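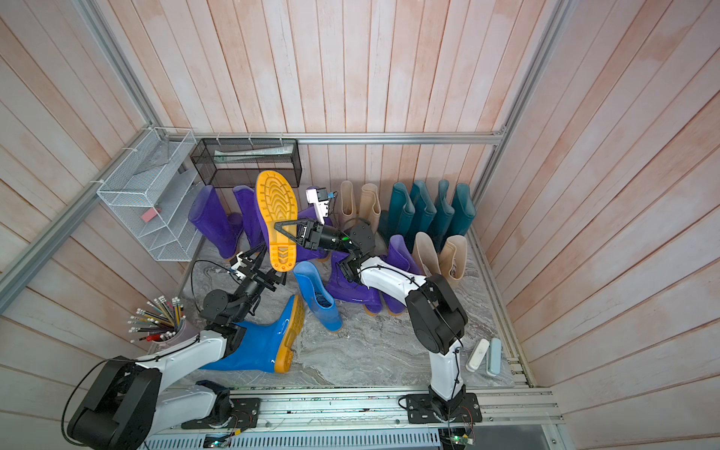
Boot sorting, mid-shift. The right arm has a purple one upside down.

Can a robot tidy the mudroom yet? Pictures from the Flurnport chores bench

Anyone who has lived with kids and a wet spring knows the pile by the back door. Boots on their sides, boots upside down, a left one with no right one in sight. It's a dull job for a person and a wonderfully hard one for a machine, and that's why we picked it as our big test for November!

Badik is our name for the two-arm setup, and Nundel is the software that decides which hand goes where. The task is simple to say: take a crowded floor of rubber boots, find the ones that match, and leave them standing in pairs. Jolanta Kaczmarczyk wrote the rules, and she is strict. A pair counts only if both boots stay up on their own after the grippers let go.

A few notes to go with the picture, for everyone who has been asking how it's coming along.

The upside-down hold
Look at that sole, bright yellow with a chevron tread, pointing straight up. Rubber boots are floppy at the top and stiff at the bottom, so a grip that feels safe at one end can fold at the other. Getting a boot from this position to standing is the part I could watch all day - it takes a turn of the wrist that most of us learned before we could read.

Color is only half of it
There are several purple boots on the floor, and the soles don't all match. Some are orange, and the one in the gripper is yellow. Early on, Nundel would have happily called any two purples a pair. Now it checks the sole too, whenever it can see one, and I was thrilled the first time it put a boot back down and went looking for a better partner.

The teal row
Five of them lined up toward the right corner, with beige boots standing in front. Rows are harder than heaps in one way, as there's very little room for fingers between neighbors. Ksawery Kołodziej has been working on a gentle nudge that opens a gap before the grab. It's slow, and it's lovely to see when it goes well.

Two hands or one?
We tried the whole job with a single arm first. It can be done, but a boot lying on its side likes to roll away from you, and a second hand to steady it helps a lot.

So, is it ready for your house?
No, and I don't mind saying so. We have logged 545 tries at standing a boot up, and 459 of them passed Jolanta's rule. That's a number I'd have laughed at a year ago (in a good way!), but a ten-year-old would still beat us on speed, and the ten-year-old could also find the boot that ended up in the yard.

A shop floor may come sooner. Marciniak, the shoe store down the street, has a returns shelf that gets jumbled every afternoon, and the people there have offered us a corner of it to practice on. Nearly 4 hours of boots per session, same rules, real customers' mess. More pictures when we get there.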